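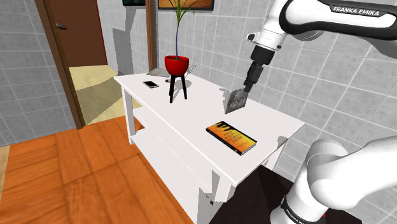 The developer who would like you to stop calling it the cannery

The old Flamden cannery has been empty long enough that people in Farkden give directions by it. Left at the cannery, past the cannery, if you hit the cannery you've missed the turn. The head of development at Nimen, the company that now owns the place, would prefer that everyone start saying Flamden Wharf.

"We're realistic," she says. "My own husband calls it the cannery. We paid a branding firm and I can't get the name into my own kitchen."

We meet at the site office, a double-wide trailer parked on what the plans show as a plaza. She asked that this piece leave her name out of it, on the grounds that the last profile of her drew letters to her mother. She has been building housing for most of her working life and talks about it the way a dentist talks about teeth, with affection and low expectations.

The plan, for anyone who skipped the public hearings, is 152 apartments in the main building and two new wings, with shops on the ground floor and a walkway along the river. The city signed off on it in the spring after three rounds of changes. The first version had a tower. The second had a shorter tower. The third has what the drawings call "a raised corner element."

"It's two extra floors," she says. "If you call it a tower, people come to the hearing. If you call it a raised corner element, they stay home and watch the game. I'm kidding. They came to that one too."

They did. The city received 2,854 written comments on the project, which is a lot for a town where the library levy drew a few dozen. She says she read all of them over the course of a winter, mostly in the evenings.

"A good third are about parking. Then there's the smokestack. Then there's a group I'd describe as general remarks on my character."

Did any of them change her mind?

"The smokestack ones did. Our engineers wanted it down. It leans a little, and a thing that leans is expensive. But I must have read hundreds of letters from people whose grandparents worked under it, and at some point you feel like a jerk. So it stays. It'll have a steel sleeve inside it that nobody will see and I'll think about every time I look at the budget."

Parking has gone less smoothly. The approved plan includes 103 spaces in a garage under the north wing, and by her own account no number in the whole package has caused her more grief. Neighbors on the hill say it should be double. The city's planners asked her to consider fewer. The bank, she says, has its own number and isn't shy about it.

"I've sat in one meeting where I was destroying the neighborhood by building too little parking and then driven across town to one where I was destroying the planet by building too much. I drove, obviously. There was nowhere to park."

Ashour, the contractor, moved its first equipment onto the lot in August. So far the work has been mostly subtraction. Crews have pulled out the loading docks, a mezzanine that appeared on no drawing, and a walk-in freezer with a door so heavy it had to be cut up where it stood. The roof comes next. She had hoped to reuse the old trusses and can now reuse most of them, a phrase she delivers with a small wince.

"Most is a good word in this business. Most of the brick is sound. Most of the permits are in. You learn to hear what it's leaving out."

What it's leaving out, in the case of the permits, is the river walkway. That part crosses a strip of bank that the state has an interest in, and the state has not hurried. The walkway was the piece people liked best at the hearings, and it's the one she can't put a date on. She could open the building without it. The conditions of approval allow that, provided money for the walkway is set aside first.

"I don't want to, though. You promise people a river and then you hand them a fence with a nice drawing on it? I've seen those fences. The drawing fades before anything gets built. There's always a couple on it with a stroller, and by the time it comes down that kid can drive."

Rents are where she gets careful. Twenty percent of the apartments will be held at rates set by the city's income formula. The rest will be, in her words, "whatever the market is when we open, and I won't guess, because the last time I guessed in print somebody framed it." Pressed, she allows that the smallest units will run under 600 square feet and that they'll go first.

She's heard the complaint that nobody raised in Farkden will be able to live there. She doesn't wave it off, but she doesn't quite accept it.

"Some will, some won't. There are folks up on the hill in four-bedroom houses with three bedrooms full of boxes. A few of them have called the office, quietly, to ask about the elevator. Same people who wrote the letters, in a couple of cases. I recognized the names. I didn't say anything. I told them about the elevator."

The shops are harder. Nimen has one lease signed, for a hardware store moving from Main Street, and what she calls warm conversations with a bakery. Every mixed-use project in the country has warm conversations with a bakery. She laughs when I say so and then defends hers at some length, with reference to the oven ventilation, which has already been drawn into the plans at considerable cost.

"So it had better be a bakery. Or a very smoky bookstore."

Toward the end of our talk a man from Ashour sticks his head in to report that they've found another tank. She asks how big. He holds his arms apart, thinks about it, and holds them farther apart. She writes something down.

It's the third buried tank so far. The survey done before the sale showed one. This one will need testing before anyone can dig near it, and the wing that was supposed to get its footings in October may not get them until after the ground thaws.

"People think the fight is getting approved," she says, hunting under the desk for her boots. "Approved is when you get to find out what you bought."

She walks me as far as the gate and gives me directions back to the highway. They begin with a right at the cannery.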